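Sillach workshop gets its hand-held gripper to close, and keeps going

The gripper that has occupied the corner bench at the Sillach shared workshop since October now closes on things when told to. Opening again took until Friday.

Mojtaba Jafarzadeh and Vitória Pacheco started the build after pricing a ready-made one and going quiet for a day. Their own version has cost $263, a figure that leaves out the parts printed twice, the parts printed three times, and a set of links that came out as mirror images of what was wanted and now hold the window open.

The tool is carried by hand. The idea is that a person picks things up with it for a while, and the recordings are later used to teach a robot arm the same job. The arm belongs to the members' group in Ullmont, who have asked twice when they might expect something. Pacheco has logged 2,247 grasps so far, a number she gives without being asked.

"The first 40 were me dropping a marker," she said. "I kept them. They're very consistent."

Most of the trouble has been in the linkage. Early pivots ran plastic on plastic and grew sloppy within an evening, after which the two fingers stopped agreeing on where the middle was. Eduardo Salgado, who normally repairs bicycles at the next bench, suggested metal rings at the joints and has been consulted on everything since, including the lighting.

Thin objects are the current obsession. A box is forgiving, Jafarzadeh said, but a rod finds every fault in the finger pads and then leans toward it.

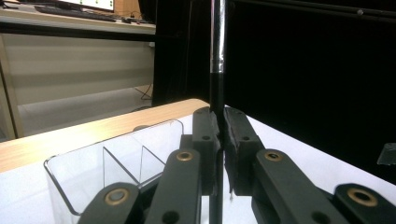
What happens next

The pair want new pads with a softer face, and Salgado wants his good hex keys back. Both matters are described as ongoing.

An open evening is planned at the workshop, starting at 7 p.m., with room for 30 people and chairs for fewer. Visitors can try the gripper on a tray of small objects, and anything they bring from home is welcome if it fits between the fingers and isn't alive. The link files will go up on the workshop's page once Jafarzadeh has removed the mirrored ones — he believes he knows which they are.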